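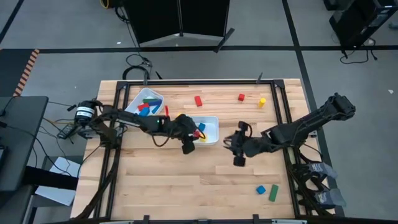

Section 4. Setting Out and Putting Away Your Blocks

Welcome back! If you've come straight from the section on unpacking, your Anari block set is probably still in its bags, and now comes the pleasant part, which is getting it onto a table and finding a home for every piece.

1. Wipe the tabletop with a barely damp cloth and let it dry. Wooden tops such as butcher block are lovely to build on, but they don't care for standing water, and neither do the blocks.

2. Place the two white bins where you can reach both without stretching. Most of our customers like them fairly close together (Yareli Zamudio, who wrote the first edition of this guide, keeps hers toward the left and swears by it).

3. Tip the blocks out gently, a handful at a time, and spread them so that no piece hides under another.

4. Decide how you'd like to sort. Color is the easiest way to begin: red, blue, green and yellow. Sorting by shape takes a bit longer, especially once the cylinders and the rounded pieces get mixed in with the cubes.

5. Lay the long rectangular blocks in the bin first and fit the cubes around them. Small pieces can go in last, wherever there's a gap.

Note: Thin sticks roll. Stand them on end while you work, or tuck them along the side of a bin.

Note: A full bin should weigh no more than 4 pounds. If yours feels heavier, please share the load with the other one.

Caution: Small pieces are a choking hazard for young children. Check the floor before you leave the room.

Caution: Don't leave the bins near a heater or in strong sun, as the plastic may warp.

For replacement blocks, write to Joscha Hinrichs at the Anari parts desk and mention part list 287, along with the color and shape you're missing.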